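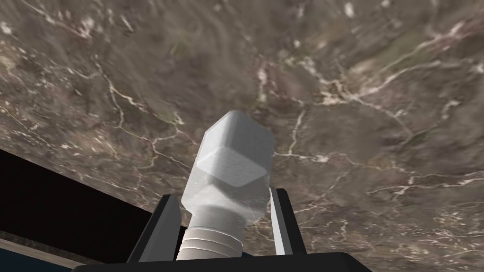 Frequently asked questions about chores and machines

Atgate tests whether robot arms can take over small jobs in homes and workshops. We get many of the same questions by mail, so we answer them on one page. The page was last changed in May.

Can a robot do my household chores yet?
Some parts of some chores. A machine can pick up a thing it knows, carry it a short way and put it down. A full chore, such as clearing a kitchen after dinner, is still too long for the arms we work with. We would not advise you to buy one for this purpose.

And on a shop floor?
The situation is better there, as the parts are known and the light does not change much. Our partner Bimine lets an arm sort bolts and nuts into bins in the evening. A person still fills the tray and looks at the bins before they go out.

Why do you write so much about bolts?
A bolt is a good first test. It has a wide head and a narrower part with thread, so the two fingers must close at the right place. If they close too high, the bolt can turn in the grip. If they close on the thread, it usually stays, but then it is harder to put it into a hole.

Do you train on real objects or in simulation?
Both. Our simulation is called Swati. In Swati we can change the surface behind the object, for example to a brown marble with white veins, and see if the arm still finds the bolt. We can also tilt the view. One test set has 356 grasps and runs through the night without anybody in the room.

Does a good result in simulation mean a good result in reality?
Not always. In our last comparison the arm failed 2 times out of 50 in Swati and 8 times out of 50 on the real bench. Real bolts can be oily, and real fingers wear down. We publish both numbers – please do not quote only the first one.

Can it also screw the bolt in?
Only with large threads and a fixed nut. Starting the thread straight is the difficult part. A person feels at once that it is crossed, and our arm often does not.

What about laundry and dishes?
Cloth is outside our work. For dishes we have a small project, Pirura, which handles plastic cups and plates. Glass is not allowed in it for the moment.

Is it safe to stand near the arm?
Please stay behind the yellow line when it moves. The fingers are not strong, but the arm itself is heavy.

May I send you an object to test?
Yes, if it fits in one hand and has no sharp edges. Write to us first with the size and the weight – we cannot return parcels which arrive without notice.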